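Section 4: Setting Up Your Seller Account and Listing Your First Garment

Before you start, have your bank details and a tape measure at hand. Listings on Liltstead can be saved as drafts and finished later. Drafts are kept for 90 days and then deleted.

1. Sign in and open My Closet. Select Add Item.
2. Choose a category. Vests, capes and boleros are under Outerwear, not Accessories.
3. Enter the brand as it is printed on the label. If the label is missing, select Unbranded.
4. Lay the garment flat, fastened, and measure across the chest from armpit to armpit. Enter the figure in inches. Do not double it.
5. Select a condition. Items with pulls, stains or a replaced zipper must be listed as Worn.

Note: Faux fur and real fur have separate listing codes. Use 2918 for faux fur and 3557 for real fur. A listing with the wrong code is hidden from search until it is corrected.

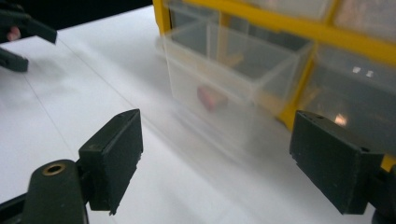
6. Set your price. For an auction, enter a starting bid and, if you want one, a reserve. The reserve cannot be changed after the first bid.
7. Choose a shipping method. Jafri is the default carrier for parcels up to 71 ounces. Heavier parcels go by Brodach, and the buyer sees the higher rate at checkout.
8. Select Preview. Check the size and the color name, then select Publish.

Caution: Do not ship before the order status reads Paid. Orders marked Pending are not covered by seller protection.

Caution: Do not pack long-pile fabrics in vacuum bags. The pile can crease and may not recover.

If a buyer wins more than one of your items, open Orders, check the box next to each item and select Combine Shipping. The new total is sent to the buyer automatically. Combined orders cannot be split again.

To cancel a listing with no bids, see Section 6.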